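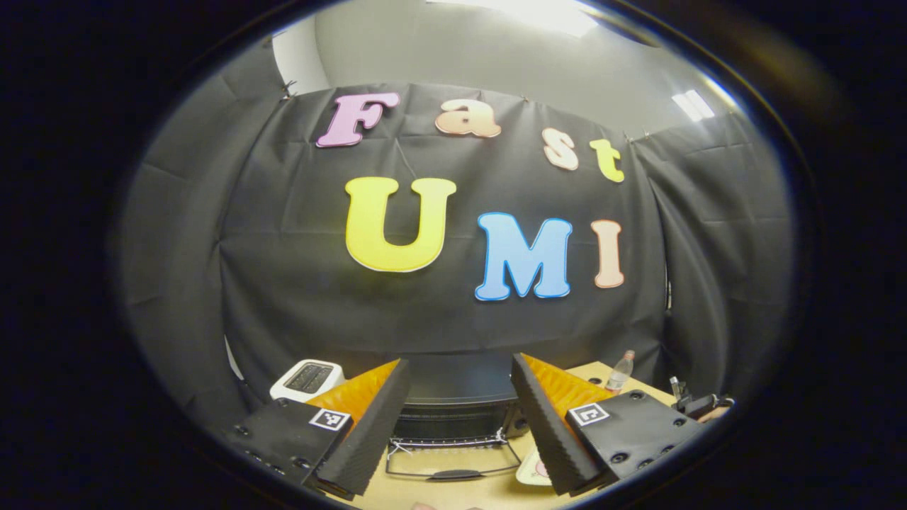

Felt Lettering on a Fabric Backdrop
Handout for the second session, Soft Signs and Banners
Kátia Assunção, Getholm Craft Rooms

Welcome back, everybody, and thank you for bringing so many scraps along last time (the basket is overflowing, which makes me very happy). Tonight we go from drawing letters to hanging them. The sign at the top of this handout is a good one to keep beside you, with "Fast" on the upper row and "UMI" underneath, all felt on dark gray fabric.

Color

Pale felt loves a dark ground. Look at how the pink F, the peach a and s and the pale yellow t hold together as a family, and then how much work that one sky-blue M does in the row below, with yellow on one side of it and peach on the other. If you are unsure of your own palette, choose three soft colors that sit close together and one that doesn't, and lay them out on the gray before you cut a thing.

Size and shape

The second word is larger than the first, and I would like you to try the same in your own piece. Cut the shorter word bigger! It fills the width nicely and saves you from squeezing. Rounded, bubbly letters are also much kinder to beginners than thin ones with sharp corners, which tend to curl and fray your patience.

Each letter has a thin, slightly lighter outline as well. For yours, cut the letter once in the lighter felt, a little larger all around, and once in the main color, then put one on top of the other. Liesl Widmer prefers to stitch a border with embroidery thread, and her sample is in the folder by the door if you want to feel how it sits.

Cutting

Draw on the back of the felt, and remember to flip your pattern (I have made more backward letters than I care to admit, and a lowercase a is the worst of them). Turn the felt as you go and keep the scissors fairly still. For the hole in the a, fold gently, snip, and work outward from there.

Hanging the fabric

Two small clips along the top edge, one toward each side, will hold a light cloth. Creases show more than you would think on a plain dark color, so press yours at home if you mind them, or leave them be if you like a softer, curtain-like look. I go back and forth on this myself.

Place the letters with pins first and step back across the room. Then move them, because you will want to.

For next time

Bring your two words, pattern pieces cut, and 30 pins. Gray cloth is on the Macedo shelf.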